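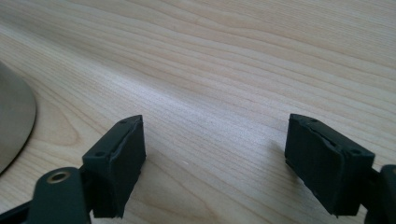 The top of the Furnen table, with its pale wood grain

I bought the Furnen table in August from the Hamdan shop in Staltcombe, and I paid 221 for it, delivery included. I wanted a simple table for the room with the gray carpet, where I can sit low and work with my hands. Four stars from me.

The surface is the best part. It is light and matte, and the lines of the grain are long and a little wavy. In one place they make an oval, one loop inside another — I look at it too often when I should be working.

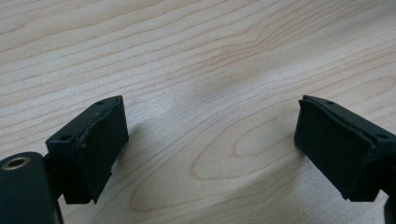 Assembly took me 50 minutes alone. The instructions are only drawings, and two of the screws were hard to turn, so please use your own screwdriver and not the small key from the box. After this the table stood well and it does not move when I lean on it.

I keep a white wire rack with two levels on the far half. There is still enough free wood in front of it for my work. 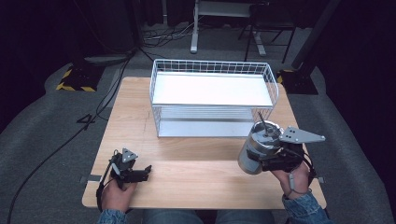

What I like less is the care. The shop says to wipe it with a soft cloth only, and a cup left a ring on my first evening — it went away after some rubbing, but I was worried. I also looked at the Undolside table, which costs less, but its top felt thin to me. I would buy the Furnen again, maybe in the bigger size.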